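Last updated: 10/15/19

# Zonance: frequently asked questions

Zonance is a small program which renames, sorts and checks large numbers of files on your Mac. These are the questions we receive most often by email. If your question is missing, please write to us from the Help menu, so that your version number is added to the message by itself.

## Getting started

**Which version of macOS do I need?**

Zonance runs on macOS 10.12 and later. On older systems it will not open, and the system shows a message about it. We do not offer old builds anymore.

**How do I install it?**

Open the disk image and drag Zonance into your Applications folder. Please do not start it directly from the disk image. In this case it cannot save your settings, and the next time you will find it empty again.

**Is there a trial?**

Yes. The trial has all functions and no time limit, but it processes only 100 files in one run. After you enter a license, this limit goes away and you don't have to install anything again.

**Why does Zonance ask for access to my folders?**

On macOS Mojave and later, some folders are protected by the system. If you want to work inside Mail or on Time Machine disks, you have to add Zonance under System Preferences, Security & Privacy, Full Disk Access. For your own Documents folder this step is usually not necessary.

## Renaming

**Can I see the new names before anything is changed?**

Yes, the right column of the window always shows the new name. Names that would conflict are written in red, and the Rename button stays gray until you have solved the conflict.

**Can I undo a run?**

You can undo the last 5 runs, also after you have closed the program. Open the History window, select the run and click Restore. It works only if the files are still in the same place. If you moved some of them to another disk, Zonance restores the rest and gives you a list of the files it did not find.

**What is a Bridska rule?**

Bridska is the name of our rule language. A rule is one line of text, for example:

`{date:year}-{counter:3}-{name:lower}`

This puts the year first, then a counter with 3 digits, then the old name in small letters. You do not have to learn it. Everything you click together in the rule editor is saved as a Bridska rule, and you can copy it from there and send it to a colleague.

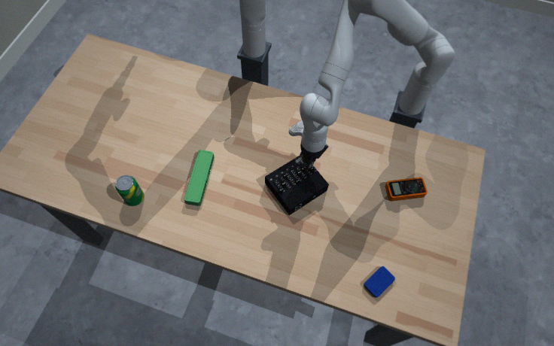

Rules can also be put one after another. They are applied from top to bottom, and each rule receives the result of the rule before it. If your counter appears in the wrong position, please check the order first. This is the reason in most of the cases which come to our support.

**Does the counter start again in every folder?**

Only if you switch on "Restart in each folder" in the options of the counter. By default it continues through all folders in the list.

**My accents look wrong on a Windows computer. What can I do?**

macOS and Windows can save the letter "é" in two different ways. Choose "Composed characters" in the Names tab, and run Zonance again on the same files.

## Checking for duplicates

**How does Zonance decide that two files are the same?**

It compares the size first, and then the content. The name and the date are ignored. Two pictures which look the same but were saved with different quality are not duplicates for Zonance.

**Are duplicates deleted immediately?**

No. They go to the Trash, and they stay there until you empty it.

## License and payment

**On how many computers may I use my license?**

One personal license is valid for 3 computers, if you are the only user of them.

**I lost my license key.**

Enter your email address on the Quintana page. Quintana is the shop that handles our payments, and it sends you the key again. Please look also in the spam folder.

**I have a license for Grudulell. Is it valid for Zonance?**

Grudulell was the name of our program until version 7. Your old key is accepted by all versions of Zonance. Write it with the hyphens, exactly as in the old email.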